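Christos Christodoulou has sold kitchen appliances in Vamoston since before the Plevura chain moved in, and he doubts most of what he reads on a box. "They told me 3,000 buyers loved it," he says of one Ullar microwave. "Who asked them?"

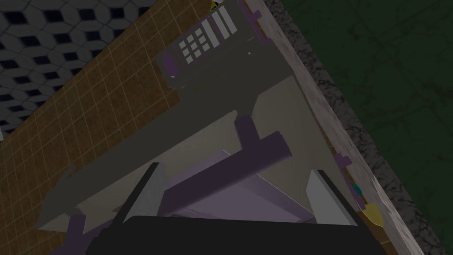

Buttons and more buttons

He wants a dial – one for time. "I have customers who press the same key every night," he says. Would they pay extra for fewer? He shrugs. "They say so. Then they buy the cheap one."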